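The Humble Key Hook Gets Its Due

Home & Shed

By Chantal Hiebert

I lost my car key twice in one week last winter. The second time it was in the freezer, on top of the peas, and I had already pulled the cushions off the couch and accused the dog. So when our editor asked if anyone fancied writing a feature on key hooks, my hand went up before anybody else had swallowed their coffee.

I know how it sounds. A key hook! But once you start looking at them you can't stop, and I've spent a good part of the past two months poking my head into other people's entryways, garages and back porches to see where the keys go. The answer, mostly, is a bowl. Sometimes it's a coat pocket from the day before. In the tidier houses (and I say this with real envy) it's a small hook on the wall, at a height you can find in the dark with your arms full of groceries.

Walid Nseir got me properly hooked, and he has heard the pun already. He fits out entryways and mudrooms from a unit on the edge of Urside, and he'll talk about bench depth and boot trays if you ask him, but his eyes light up for the little stuff. "People will spend a whole weekend choosing a paint colour and then throw their keys on top of the microwave," he told me. His own go on a hook beside the light switch, and his wife's go on the one next to it. They've been there since the day the couple moved in, before there was a bed.

The kind he likes best is the plain square plate. It's white plastic, it sits flat, and it takes up less wall than a playing card. There's nothing on it to gather dust or snag a sleeve, and on a rough wall it looks rather smart, I think, like a postage stamp on a big grey envelope.
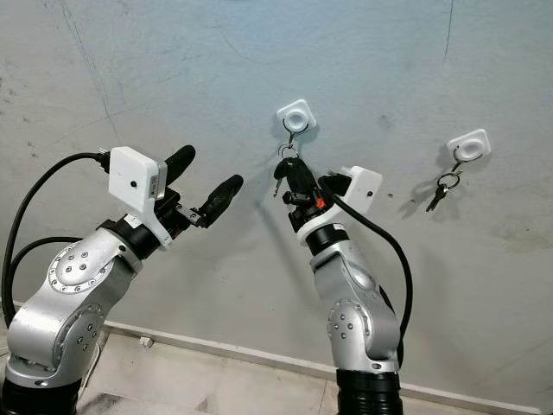 A plain white plate, a thin wire hook and a silver key ring against scuffed grey wall.

I love that wall, by the way. Grey, a bit battered, a thin crack wandering down it. Half the garages in the country have a wall like that, and we treat them as if nothing nice could ever go on them. A pair of small white squares is enough to make a corner feel looked after.

Wire is the other thing I've come around to. I used to prefer a fat peg, the sort you'd hang a saddle from, but a key ring is a skinny thing and it wants a skinny hook. The ring drops over a bit of curved wire with hardly any aim at all, and it lifts off again with a flick. Pegs are better for lanyards and dog leads, and I'd keep one by the back door for those.

How many is enough? Angus Kereama, who runs the front desk at a holiday park and therefore knows more about keys than any person I've met, has 157 hooks on the wall behind him, and he can tell you which cabin is out fishing by the gaps. At home he has two. "One for what we use every day and one for everything else," he said, and then he showed me the second hook, which was carrying the shed, the trailer, the neighbours' place and a padlock that left the property years ago.

Two struck me as mean until I tried it. With a row of eight you start hanging things up just to fill them, and before long there's a tape measure and a shoehorn and a lei from somebody's fortieth. With two you have to decide. I put ours up in December, a hand's width apart, and then moved them wider, because my partner's fob is a chunky black thing and it kept knocking against mine. Leave more room than you think. A modern fob is a good deal fatter than the keys our parents carried, and it swings.

Height is worth fussing over as well. Nikau Rewi, who teaches evening home repair classes, has her students stand at the door, shut their eyes and reach out as though they were hanging up their keys. Wherever the hand lands gets a pencil mark. I thought this was a bit of theatre, but I did it at home and my mark came out at 1180 millimetres off the floor, a long way below where I'd been about to drill. It's perfect. My youngest can reach it too, and so far that has been a good thing.
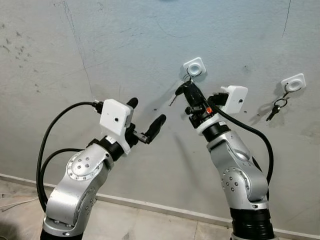
Getting one onto a hard wall

Plasterboard is easy and you probably don't need me. Masonry and concrete put people off, and they really shouldn't, as a key hook has only a tiny load to carry and the holes are small. Borrow a hammer drill if you don't own one. Nikau's advice, which I followed to the letter:

Hold the plate up and mark the screw holes with a sharp pencil.

Wrap a bit of tape around the masonry bit to show your depth, then start slowly so the tip doesn't skate.

Stay well clear of any crack. Shift the whole thing sideways if you have to.

Blow or vacuum the dust out of the hole (close your eyes!) and tap the plug in until it's flush.

Drive the screws until the plate is snug and then stop. Plastic will crack if you lean on it.

Stick-on hooks have their fans, and in a rental they might be your only choice. They want a clean, smooth surface, so a dusty garage wall is about the worst place for them. Bevan Halliday, our long-suffering photo editor, has stuck the same one up 4 times now and refuses to hear a word about screws.

If you'd like something dressier, Skistby makes a folded steel hook in a lovely mustard colour, and Asley has an oak version with a little brass pin. I've tried both. The Baxter rail is handsome as well, though it's long and I'd save it for a proper mudroom. All the same, I went back to the white squares for our place, and I've since put another by the laundry door for the meter box key and the bike locks.

Walid came by for coffee just before this went to print. He stood in our entry, gave the left-hand plate a bit of a wiggle, nodded, and asked where I kept my sunglasses.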